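Golline 16 Replacement Down and Synthetic Fill Wash Additive
Product code: GL-16-CON
Category: Garment care > Insulated outerwear > Concentrates
Pack sizes: 1 L bottle, 9 L drum
Sold by: Flulunbridge Laundry Supply

Overview

Golline 16 is a low-foam liquid concentrate for machine washing insulated jackets, vests, sleeping bags and quilts. It replaces the earlier Golline concentrate, which was withdrawn in January. The surfactant blend is non-ionic and contains no optical brighteners, fabric softener or enzymes. It can be used on down, down blends and polyester fill. It is not intended for wool or leather trims.

The formula rinses out at low temperature. Softener residue is the usual cause of flattened loft and poor water shedding in garments that have been through a household wash, and one cycle with Golline 16 will not always clear it. Heavily affected items should be run twice, the second time without product.

Dosing

Front loader, one or two jackets: 40 mL
Front loader, full load: 80 mL
Hand wash, laundry tub: 16 mL
Commercial washer-extractor: see the dosing card supplied with the 9 L drum

Do not exceed the stated dose in soft water areas. Top loaders with a centre agitator are not recommended for any quilted garment, as the agitator can pull stitching at the channel ends. Dispensers calibrated for the earlier concentrate must be reset — the new liquid is thinner and will overdose at the old setting.

Preparation

Close all zippers and hook-and-loop tabs. Empty the pockets. Lay the garment flat and check each stitched channel for open seams before it goes in the machine. Repair tears with Prirkis tape or a sewn patch; leaking fill will clog the drain filter. Pre-treat collar and cuff soiling with a few drops of undiluted product and a soft brush, and leave for nine minutes. 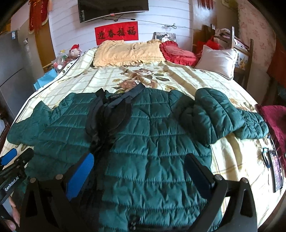 Wash on a delicate cycle at 30 °C with the spin set to 800 rpm or lower. Select an extra rinse where the machine offers one. Lift the wet garment from underneath with both hands, as saturated fill is heavy and can tear internal baffles.

Drying

Tumble dry on low with two or three clean dryer balls. Down items may need several cycles. Stop between cycles and break up clumps by hand. Synthetic fill dries faster and can be finished on a flat rack. A garment that still has cold spots is not dry and should not be packed away or compressed.

Technical data

Appearance: clear, pale straw liquid
pH (undiluted): 7.2
Density at 20 °C: 1.02 kg/L
Fragrance: none
Colour additive: none
Shelf life: 24 months unopened
Storage: 5 to 35 °C, out of direct sun

Compatibility

Golline 16 can be followed by the Pētersons spray-on water repellent once the garment has dried. Wash-in repellents should be run as a separate cycle. Do not mix with bleach or powdered detergent, and clear any powder from the drawer first.

Ordering

1 L bottles ship in cartons of 16. Drums are sold singly, with a tap and dosing card included. There were 1,307 bottles in the warehouse at the stock check on Wed 28 March. Drums are made to order.

Technical enquiries: Eglė Org
Trade accounts and freight: Tavion Halvorsen

Safety data sheet supplied on request. Keep out of reach of children. If the product gets in the eyes, rinse with water for 15 minutes and seek medical advice if irritation persists.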